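Wiretti hand-held grippers (pair) — my review after a good long go with them

Reviewed by Loretta Strickland, Jun 15, 2023

I've been showing robots how to do things for a living for a while now, mostly with a remote control rig, the sort where you sit in a chair and steer an arm that's always a little bit behind you. It works, but by teatime my shoulders are up by my ears. So when our lab at Felalport ordered a pair of the Wiretti hand-held grippers I was first in the queue (I may have opened the box before I was meant to).

The idea is lovely and simple. You hold a gripper in each hand, do the job yourself, and the recording goes off to train the arm. You still only get two fingers a side, so you can't cheat by using your thumb, but you're in the room with the thing you're picking up and you can feel it when you knock something.
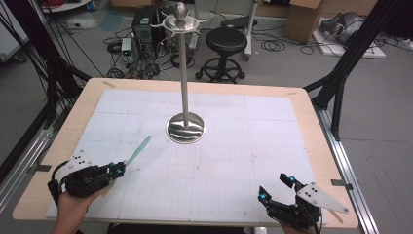

Page last changed: Jun 15, 2023

My main test has been the stick and the hat stand. You take a thin green stick in the left gripper, get it over to a shiny metal stand in the middle of the table, and bring the end up to one of the hooks at the top. Easy with your fingers! With the grippers it took me most of a morning before I stopped poking the pole. I did 90 goes over two days and kept 74 of them, and I'm quite proud of that, as on the remote rig I'd have binned far more.

What I liked most is the squeeze. The black linkages move smoothly and both fingers come in evenly, so a thin thing ends up in the middle where you want it. On our old set one side always got there first and pushed the stick over. The blue joints haven't gone sloppy on me either. They're a cheerful colour too, if that matters to you. It does to me.

A big sheet of grid paper taped to the table is a great help, by the way. I put the stand back on the same squares between goes, or shift it over on purpose when I want a bit of variety. Ours cost next to nothing and I'd tell anyone to get one before they spend money on the fancy mat Wiretti will try to sell you.

Now the moans. The cables. They trail off the back of each gripper and if you cross your hands you're in a knot before you know it — I've learned to do everything with my left on the left and my right on the right, and that rules out some jobs altogether. The white plates on the back stick out a fair way as well, and I've bumped one on the edge of the table more times than I'd like. And they're not light. I do eight goes and then have a sit down.

The fuzzy pads I've gone back and forth on. At first I thought they looked a bit silly, like something off a draught excluder, but on a smooth, slim stick they've been kinder than the bare fingers, and I can hold it upright without clamping down like mad. They do pick up fluff. Decha Noiphan, who shares the table with me, pulls his off and uses tape, and his goes look just as good as mine, so make of that what you will.

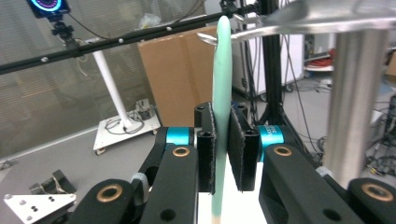 How it compares with remote control

I wouldn't throw the remote rig out. If the job is heavy, or hot, or somewhere you don't want your hands, then steering from a chair is still the way to go, and you know for certain the arm can reach because it's the arm doing it. With the hand-held pair I've caught myself leaning in and twisting my wrist in a way our robot can't follow, and those goes are no use to anybody.

For small fiddly things on a table, though, the Wiretti pair wins by miles. New people pick it up quickly too. Chiyo Tanabe had never touched either system and was getting the stick to the hook before lunch, and she had a much harder time with the remote rig the week after.

Set-up took me two tries, mainly down to the booklet, which skips a step about pairing left and right. Write in and they'll send you the newer version. Mine came back the same day with a nice note.

Four stars from me. It would be five with shorter cables and a spare set of pads in the box.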